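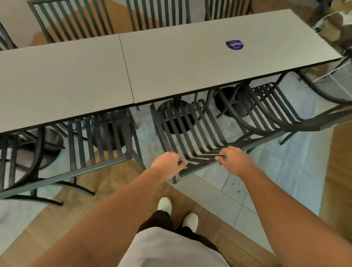 Skarkstead Match Log

Hi! This is the readme for my pro wrestling results dataset. It covers the Skarkstead promotion from its first show up to the end of the March tour, and I typed nearly all of it in myself, so blame me for the typos.

What you get

There are two files. matches.csv has 700 rows, one per match. shows.csv has 129 rows, one per show, and you join them on show_id. Dark matches are in there if somebody I trust was in the building and wrote down the result. Battle royals get a single row with the winner and nothing on the order of elimination (I tried, I really did, and my notes from the big ones are unreadable).

Columns in matches.csv

show_id: matches the one in shows.csv
card_order: 1 is the opener
side_a, side_b: ring names, tag partners split with a semicolon
winner: a, b, draw or nc
finish: pin, submission, countout, dq, time limit, other
minutes: bell to bell, rounded down
title: blank if no belt was on the line
source: tape, live or program

A note on "program": those rows come from printed cards with results penciled in by whoever owned the program. Cards change! I'd filter them out for anything serious.

Names

Ring names are spelled the way the ring announcer's sheet had them. Bram Hoekstra worked under a mask as Plandusora for one summer and then dropped it, and I've kept the two as separate wrestlers in the main file. If you want them merged, use aliases.txt, which has one pair per line. Davoud Jafarzadeh and Esmaeil Ebrahimi teamed as Ghumman and are listed individually, semicolon and all, even on nights when the poster only had the team name.

Star ratings

I took these out in version 2. They were my ratings, I was way too kind to Alina Surdu's title run (I stand by the cage match, though), and people kept averaging them as if they meant something. If you still have the old file, the other columns haven't moved.

Known problems

The minutes column is blank for most of the early shows. I had no watch on me and I'm not going to guess.
Two shows share a venue and a month and I may have swapped their undercards. They're flagged with check=1 in shows.csv.
A few countouts are probably DQs. The ref and the announcer didn't agree that night and the tape has no sound.

Using it

Do whatever you like with it, just credit the Prendasness archive and link back here so folks can find the fixes. Behrouz Najafi handles corrections to shows.csv and I do matches.csv. Send the show_id, the row as it is now and the row as it should be, plus where you got it from. Scans of old programs are very welcome, especially from the spring tours!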